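Sirkine - Schnittvorlagen und Druckdaten für Einladungskarten

Ich sammle hier meine Vorlagen für Klappkarten, Umschläge und Tischkärtchen, alles als SVG und PDF. Angefangen hat das mit einer Hochzeit, inzwischen liegen 218 Dateien im Ordner - und ja, die Benennung ist stellenweise wild!

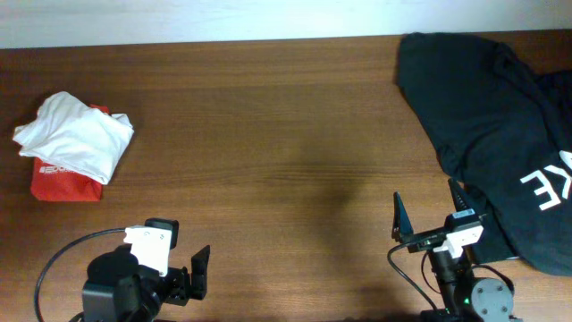
Weißer und roter Stoff auf dem Holztisch

Aufbau: Im Ordner "karten" liegen die Klappkarten, in "zollden" die Umschläge mit spitzer Lasche. "tully" enthält sieben Schmuckrahmen, die ich noch mal neu gezeichnet habe (die alten hatten offene Pfade, sorry dafür). 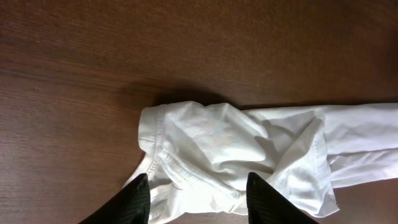
Ausgabe 9

Bitte vor dem Drucken die Skalierung auf 100 % stellen, sonst passen Karte und Umschlag nicht zusammen. Meine Schrift Nuvo ist eingebettet, im SVG aber in Pfade umgewandelt - Text ändern geht also nur im PDF.

Privat dürft ihr alles benutzen, verkaufen bitte nur bis 30 Stück pro Motiv. Die Menükarten kommen im August dazu.

Stand: 28. Apr. 2020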